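Print this article | E-mail this article

4. Key cards as printed objects

4.1 Material

The cards considered in this section were collected from hotels that still issue a physical key at check-in. All are flat, rectangular cards with a full-color print on at least one face. Cards with no printing other than an arrow or a room line were set aside, as were paper sleeves, which are treated in Section 5. The Ondieki collection supplied the larger part of the sample and the Pandel collection the rest. The combined sample holds 3615 cards.

Each card was entered once. Where a hotel had issued the same design in several print runs, the earliest run was kept and later runs were noted in the remarks field. Cards with damage to more than one corner were retained if the main lettering could still be read.

4.2 Coding of the printed face

Two coders worked from the same sheet. The sheet records the orientation of the card, the subject of the picture, the dominant color range, the position of the largest word, and the presence of secondary text. Subject was coded into six classes: building exterior, interior, landscape, food and drink, pattern, and lettering only. A landscape card was further marked for season where foliage, snow or blossom made this plain. Cards showing green trees were left without a season mark.

The position of the largest word was coded by thirds, measured from the top edge with the card held so that the word reads upright. Secondary text was coded as legible at 50 cm, legible only at reading distance, or not legible. Lauri Pelkonen settled the cases on which the coders disagreed, most of which concerned patterns derived from leaves.

4.3 Handling

Guests and desk staff seldom hold a card flat. It is passed across a counter by one edge, taken by another, and often tilted during the exchange. A word placed near an edge may therefore be covered by a finger at the moment when the guest first sees the card. For this reason the handling trial recorded which edge was gripped and whether the largest word remained in view. The trial used 100 cards drawn from the main sample, each passed by hand in both directions. Matte and gloss finishes were not separated, and this limits what can be said about glare.

Generic wording was common among the landscape cards. These carry the word "HOTEL" in large letters over a picture and leave the name of the house to smaller type, or omit it. Figure 6 gives a card of this kind, with golden-brown trees along a pathway and white lettering near the top edge. 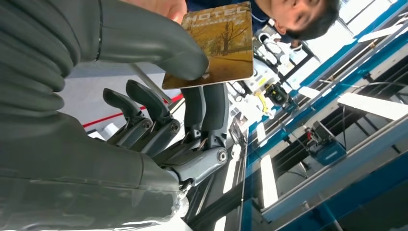 Figure 6. Key card with autumn landscape, held by the top edge.

In cards of the generic type, contrast between the small type and the picture was the main source of difficulty. Foliage produces a broken background in which thin strokes are easily lost, and the effect is stronger where the leaves and the lettering are both light in tone. Large capitals were much less affected. Coders reported that they could name the season of a card before they could read its second line of text, and in several cases they could not read that line at all.

Grip had a smaller effect than expected. Cards with the largest word in the upper third were covered more often when passed by the top edge, but a partly covered word was still recognized if its first letters could be seen. The Skundimard stock, which prints the word in the middle third, showed no such loss. Onesport cards have lettering on both faces and were scored on the picture side only.

4.4 Limits of the sample

Both collections favor pictorial cards, and plain cards are likely to be underrepresented. Date of issue is known for few items, so change over time was not examined.

Related items
Paper key sleeves and their printed instructions
Room numbering on metal key tags
Legibility of small type over photographic backgrounds
The Pandel collection: notes on cataloging

Print | E-mail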